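Programs > Small Animals > Foster Network > Reports to Funders

Print this page | E-mail this page

Ordale Rabbit Foster Network: Progress Report to the Helter Fund

Last updated: June

Dear friends at the Helter Fund,

We promised you a report at the halfway point of the grant, and I am glad to finally sit down and write it, with a pot of coffee and a rabbit asleep under the desk. It has been a full spring. When you agreed to give us $2,000 toward getting rabbits out of the shelter's back hallway and into foster homes, we had more rabbits than places to put them, and I don't mind telling you that I lay awake over it more than once.

The largest share of the money has gone to spay and neuter surgery, as we said it would. The Clilongate clinic does our rabbits on Tuesday mornings, and they have been very kind about fitting in an extra one when a pair turns out to be a boy and a girl after all (this happens a good deal more often than you would think). Rabbits heal best somewhere quiet, so each one now goes straight from the clinic to a foster home and stays there until the stitches have been checked.

We also set aside $200 for pens, litter boxes and hay racks that foster families can borrow. The pens get passed from house to house and come back with a few more tooth marks each time, but they are sturdy and I expect them to last well past the end of the grant. Hay is the one place where I guessed wrong. We used 617 pounds of timothy hay between the start of the grant and the end of May, which was a good deal more than I had planned for, and prices went up in the meantime. We have moved a little from the printing budget to cover it and will keep the change within the limits you set. 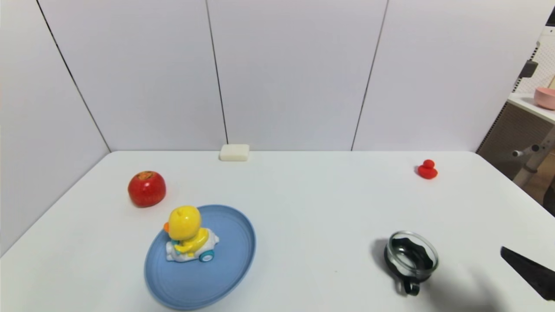 Foster family training has changed the most from what we wrote in the application. We had planned one long evening class, and people were very polite about it, but they were tired and the handouts went home unread. Now we do a short visit in the family's own house and go over feeding, litter habits and safe rooms right where the rabbit will live. We talk about toys too, and about children's things left within reach. A yellow toy duck sitting in a little white car is a lovely thing on a plate on the table, and it should stay up there, well away from an animal that tests everything with its teeth. For the rabbits we suggest plain cardboard, untreated willow and hay stuffed in a paper tube, and families seem relieved to hear that the best toys cost next to nothing.

I wanted to share one story, and I will try to keep it short. Falcão is a big gray lop who came to us with overgrown teeth and a very low opinion of people. He thumped at his foster family from behind the sofa for most of April. They sat on the floor in the evenings and read the newspaper and let him be, and by the middle of May he was coming out to chew the sports section. He has since been adopted, and his new family tells us he now has the run of the den.

There are things still to do. We have 4 foster homes that can take a bonded pair and we would dearly like more, as pairs wait the longest. The care booklet is written but needs a better section on summer heat, and I would rather hold it back a few weeks than hand it out half done. The spending sheet and the clinic receipts are coming to you separately by mail.

Thank you for your patience with my letters and for trusting us with this work. If any of you would like to come by and meet the rabbits, the late afternoon is best, when they are awake and looking for their greens.

With warm regards,
The Foster Coordinator
Ordale Rabbit Foster Network

Print this page | E-mail this page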